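Ticket: hanger station, folding hangers keep catching on the pegs
Product: Movine cell, Brila controller
Status: open

Hi all, me again from the returns room! We've had the Movine cell since December and it's great with flat stuff, but the gray folding hangers are driving it (and me) nuts. It goes in for the bar, a peg or the loop gets in the way, and the Brila box throws a grip fault and waits for one of us to walk over.
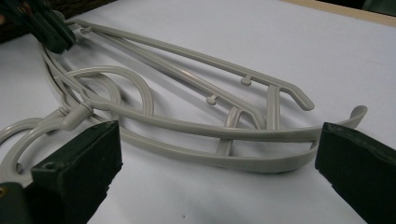

I went through the obvious things first. Restarted Brila, no change. Dropped the closing speed by 10 percent, which helped with the plain white hangers and did nothing for the folding ones. Then I turned off the 30-second auto retry — it was only shoving the hanger farther across the table.

What's changed for us is the day itself. I used to sort and chat, now I sort and listen for the beep. Two of us used to cover this table and now it's one person plus whoever is closest, so a fault at 4 p.m. means somebody leaves the packing line. I don't mind teaching it (kind of fun, to be fair), but those hours aren't on the schedule anywhere and I'd like them to be.
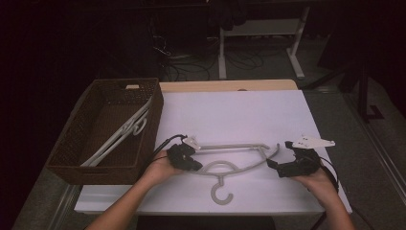 Grabbing the bar near the end, away from the loop, is how I'd do it by hand, so I've asked for that as the default pick. Can someone also check whether the Flunard update moved our grip offsets? I wrote ours down beforehand and 2 of them look different now.
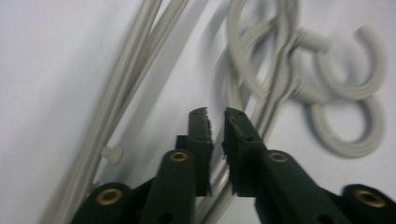

Zhuravel support: Yes, that update resets custom offsets on older cells. Please re-enter yours, leave auto retry off, and send us the next fault log. Teaching hours are a question for your site lead, but we can export the session times from Brila so you have them in writing.

Yes please to the export! Offsets go back in tomorrow before the morning shift, and I'll add the log here.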